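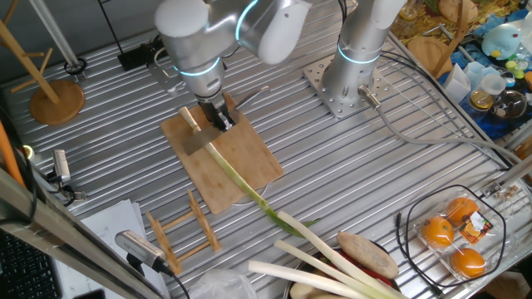 Issue 13, page 5

Recording a cutting task for imitation learning

by Lensa Weldu

Cutting is a hard skill to teach from examples. The blade has to meet the board flat or at a steady angle, and the food moves. These are the steps we follow at Voyle when we record a green onion task.

1. Set the board where the arm can reach all of it without straightening the elbow. Angle it a little so the wrist has room to turn.

2. Put the knife in the gripper by hand for your first session. Picking it up is a separate skill. Record it later under its own task name.

3. Leave other food on the table. A potato next to the onions and a box of mandarins off to the side make the recordings closer to a real kitchen, and the model learns to ignore them.

4. Start recording before the arm moves and stop after it has come to rest. Keep both ends. Trimming is easier than guessing.

5. Change one thing between episodes: the angle of the board, the position of the onion, or the height the arm starts from. Write down which one.
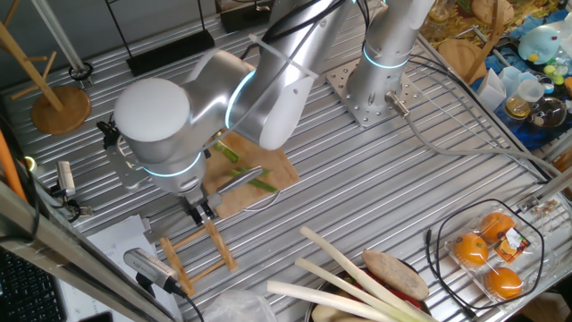 Labeling takes longer than recording, so agree on the labels first. We use "approach," "cut," "lift" and "release," and Vignesh Chowdary keeps the list in a shared text file. A label should describe the arm and the food separately. With cut green pieces on the board and the gripper above them, pointing down, the food is marked "cut" and the arm still gets its own label from the joint log. Do not fill in one from the other.

Failed cuts stay in the set. Mark them "incomplete" and move on. Our first onion set had 118 episodes, and we made the mistake of deleting the bad ones from 2 sessions before anyone had looked at them.

Back up the joint log and the video together, under the same episode name. Next issue: picking up the knife.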